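Kuvis (robot arm)

Print this page
E-mail this page

Kuvis is a home-built robot arm design with a two-finger gripper, made from parts that can be cut, drilled and bolted together in a garage or a shared workshop. The drawings first went round among members of the Sipos workshop, and the arm has since been copied, altered and argued over by a lively crowd of builders. It is best known for its gripper, which uses bare metal links where many hobby designs hide everything under a printed cover.

Background

The first Kuvis was a bench arm meant for sorting screws. It was slow, it drooped, and it was a joy to watch! Builders soon wanted it to do household jobs, and the second version was given a longer forearm and stiffer joints. A complete set of drawings takes up 30 sheets, and the control program, called Plekero, runs to 3,000 lines, most of them comments left by people explaining their changes to one another.

Gripper

Each finger is carried on a pair of angled link arms joined with small screws and pivot pins. Because the linkage is left open, a builder can see at once which pin is binding and get a screwdriver to it. The fingers stay parallel as they close, so a flat box and a round bottle can be held with the same pads. Most of the fun (and most of the filing) is in the pivots. Holes drilled even slightly off line make one finger lag behind its partner, and the usual cure is to clamp both links together and drill them as one piece.

A small camera sits at the wrist and looks out past the fingers. Glossy and curved surfaces are a well-known test for it. The glass of a washing machine door throws back every lamp in the room, and Plekero has to learn to pay more attention to the rim than to the bright spots.

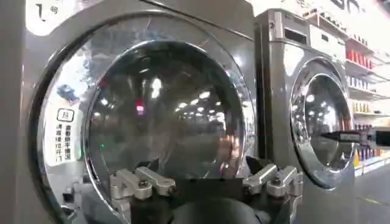 Camera and shelf work

Shelves are the other favourite subject. Rows of bottles grouped by colour make a good first exercise, as the program can pick out a broad band of red or yellow well before it can tell one bottle from its neighbour. Things become harder when the wrist tips back. Straight shelves turn into diagonals, ceiling lights come into view and the camera darkens everything else to make up for them. 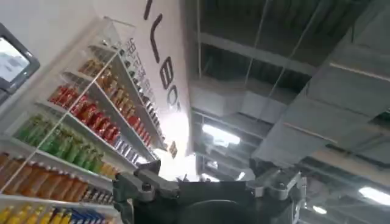 The common answer is a short routine known as levelling, in which the wrist turns until the strongest lines found by the camera run flat. It takes 3 seconds on the standard board. Some builders skip it and let the program work with tilted views, which is quicker but needs far more patience during setting up.

Variants

Destness is a lighter version with a shorter reach, popular with people who have only a kitchen table to build on. It keeps the Kuvis gripper unchanged. There are 7 recognised variants in all, including a left-handed one with the motor cables brought out on the opposite side, and a splendidly heavy one with steel links throughout.

See also

Parallel gripper
Wrist camera
Shared workshop

Print this page
E-mail this page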